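### 3.2 Closure pattern and stitch spacing

All closures in this part of the study used simple interrupted stitches. We chose this pattern over a running stitch for a practical reason: each stitch can be scored on its own, and a poor knot at one end of the wound does not change the tension at the other. The tissue was supplied by Fasuvach and stored under the conditions given in Section 2. Incisions were made by one author (Tiwari) with a fresh blade for each wound, and no wound was reopened for a second closure.

Stitches were placed from one end of the incision to the other. We did not allow the common habit of placing a middle stitch first and then halving the gaps, as this would have made the spacing depend on where the middle was judged to be. The thread was dark so that the tails could be told apart from the tissue when the images were scored.

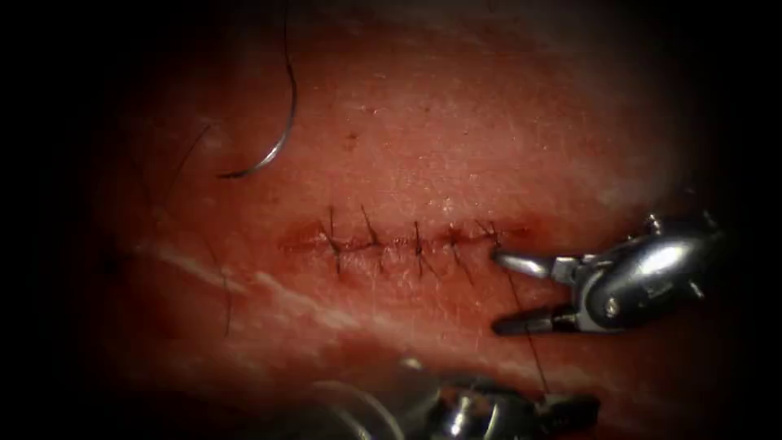
**Figure 4.** Row of five interrupted stitches along a closed incision, with the thread still running from the stitch at the right. The curved needle is at upper left.

Scoring was done by Pandey and Nishad, working separately from the same set of 270 images. For each stitch they recorded three things: the angle at which the thread crossed the wound line, the position of the knot relative to that line, and the distance to the next stitch. Tail length was noted but not scored. Early trials at Pallmont had shown that tails differ a great deal between people who otherwise close a wound equally well, and the difference had no clear link to how the edges met. Where the two scorers disagreed on an angle, the image went to a third reader (Dwivedi), whose value was used.

Spacing was judged against the stitch before it and not against a printed guide. A guide laid beside the wound was tried in April and dropped, as it shifted whenever the tissue was pulled. The scoring sheet we used in its place is a shortened form of the Stunetley sheet, with the items on skin color removed.

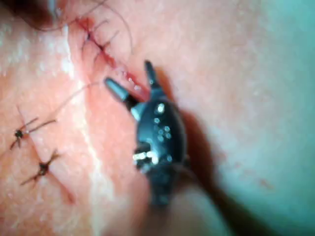 Partly closed wounds were scored separately from finished ones. The edges behave differently when one end is free: tension from the last knot is carried by a single stitch, and the tissue just past it tends to spread. With three stitches in place, for example, the lower part of the incision can still stand open as a small red gap while the upper part is held together. Measuring the full length of a wound in this state would mix two conditions, so we took the spacing only between tied stitches and recorded the open part as a single value. Knots close to the open part were marked on the sheet - they were the ones most often read differently by the two scorers. Up to 20 images per set were of this kind.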